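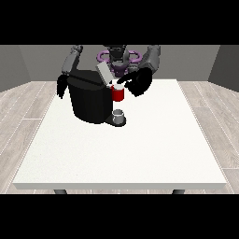
Who decides who goes on a list of the most famous people?

Usually a small group of people who work for a magazine or a website. They sit in a room, argue for a while, and print the names they end up with.

When a list like that comes out, it sounds like a science result. "The 20 Biggest Stars of the Year!" But how do you measure a star? You can measure a tree with a tape. You can weigh a pumpkin. Nobody has a tape measure for fame.

Let's make up a town called Brunwood, with a magazine called Gusis. The people at Gusis want to print a list of the top 15 actors. First, an editor asks the writers for ideas. One writer loves funny movies, so she picks funny actors. Another writer just met an actor named Kollar at a party, and Kollar was very nice to him. Guess who he picks?

Then the editor makes cuts. Maybe there are too many singers who also act. Maybe one actor was on last year's list and the editor wants a new face. Maybe an actor named Leiva has a big movie coming out in March, and the magazine would love to have Leiva on the cover. None of this is cheating, exactly. But does it tell you who the best actor is? I don't think so.

What about lists where fans vote?

Those sound fairer. Sometimes they are. But look at the rules before you believe the winner. Can one person vote again and again? If so, three fans with a lot of free time can beat a whole school of fans who vote once and go outside to play. And people who never heard about the vote didn't get a say at all.

Why do magazines make lists, then?

Lists are fun to read and easy to fight about. If your favorite singer is number 2, you might show your friends and complain that she should be first. Your friends click on it too. More clicks can mean more money from ads. An angry reader counts just as much as a happy one.

Does being on a list make someone important?

It can make them look important, and sometimes that works almost as well. A star gets picked, there's a big party, the party gets in the news -- and now more people know the star's name. Next year the writers remember that name when they start their new list. Funny how that goes.

Things to ask when you see a list

Who picked the names?
How did they pick them?
Who was left out?
Does somebody make money if I believe this?

If the page doesn't answer the first two, be careful with it. You can still enjoy it. I read these lists myself, and I still get mad at them.

Written by Violeta Godoy
27 November 2018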